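How to wipe down a drinks counter with one microfibre cloth

Many small flats and guest rooms have a drinks corner: a short counter in a niche, with the mugs, the water and a few sachets on it. It looks clean from the door, but when you put your hand on it you feel sugar, dust and sticky rings. I have cleaned such corners for five years, first in the Bandara guest house and now for myself, and I want to share the order I follow.

What you need

One microfibre towel with long, soft pile
A small bowl of warm water
A drop of washing-up liquid
A dry tea towel for the end

I do not use spray on a wood-look counter. Spray goes under the things which stand at the back and stays there.

Step 1. Look before you move anything

Stand in front of the counter and look along it from the side, with the lamp on. A warm light from above is kind to a surface, and from the front you will miss nearly every mark. From the side the rings are easy to see. Remember where each thing stands, so that you can put it back without thinking.

Step 2. Fold the cloth

Fold the towel in half, then in half again. Now you have a pad with several clean faces. When one face is dirty, turn to the next one. A towel which is only crumpled in the hand pushes the crumbs from one place to another, and you will be chasing them for a long time.
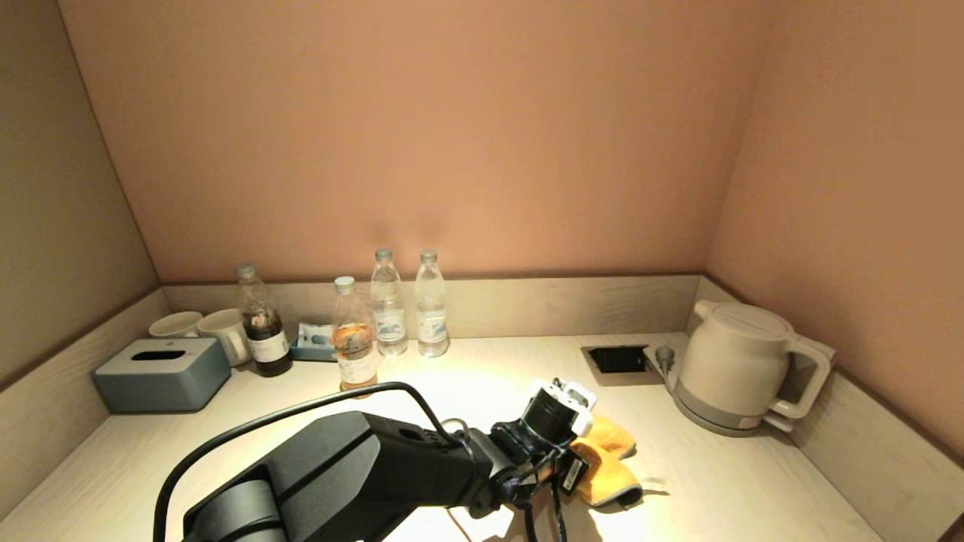 Step 3. Clear one half at a time

Please do not take everything down to the floor. Move the things from the left half to the right half, clean the left, then change over. Bottles go first, as they are the ones which fall. Hold them at the body and not at the cap. I learned this with a bottle of Stusum syrup, and I was washing the carpet until midnight.

Mugs should be lifted by the handle and wiped under the foot before they go back. If there is a brown circle on the counter, the foot of the mug has the same circle, and it will print a new one tomorrow.

The tissue box is light and people forget it. Lift it also. There is always dust behind it.

Tea and coffee sachets must stay dry. Take the whole tray away with the sachets on it, wipe the place, dry the place, and only then bring the tray back. If a sachet feels hard, throw it out.

Step 4. Wipe from the back to the front

Dip one face of the pad in the water and squeeze it well. It should be damp, with no drops. Begin at the panel behind the counter, about a hand high, and then do the line where the panel meets the counter. Go with the grain in long, slow strokes towards yourself. At the front edge, catch the crumbs in your other hand.

For a sticky ring, put the damp face on it and wait. Count slowly to 101 (my mother's number, I do not know where it comes from). Then wipe once. The ring comes away and you do not have to scrub.
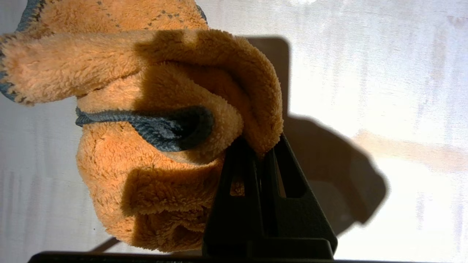

Step 5. Use the pile and the hem for different jobs

The shaggy side of the towel is for dust and for crumbs, as the loops hold them. The binding on the hem is flat and tighter, so it goes better into a corner. Put it over the tip of one finger and draw it along the back line. Do not press with the nail, or you will pull the stitches. I had a Pruven towel whose border came off in one month, and that was my own fault.

Step 6. Dry and put back

Dry everything with the tea towel, also the parts you think are dry already. Tall bottles return to the back, with the labels to the front. Leave a free place in the middle, where a person can put down a cup.

Washing the towel

Shake it outside first. Wash it at a low temperature with other microfibre things and without softener, which makes the pile greasy. Cotton leaves fluff in the loops. Hang it by one corner, away from the radiator.

Questions from readers

Isla Tosh wrote to ask if vinegar is good for the rings. For sugar, warm water is enough. I keep vinegar for the kettle.

Mohammed-Awal Essien asked how often I do the whole corner. Once a week, and in October more often, when everybody begins to drink tea again.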